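3.2 The table after a meal

I came to this study as someone who hates washing up, so I was curious what people do with the dishes first. Rajkumari Rajput and I kept coming back to the tray. 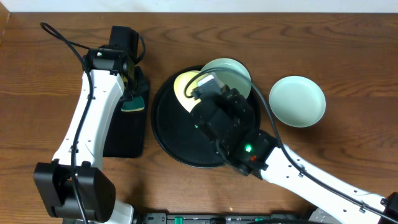 A round tray pulls everything toward it - plates go there, and bowls often end up beside it. I'd expected more stacking! 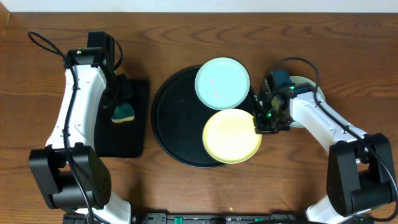

Figure 6. Two plates on the round black tray, with the sponge on its mat.

Marks on a plate got talked about far more than its color (Section 4 has the quotes). Up close, even a plain dish gives you plenty to look at. 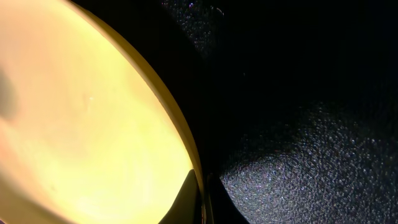
Figure 7. Curved rim and pale yellow surface, close up.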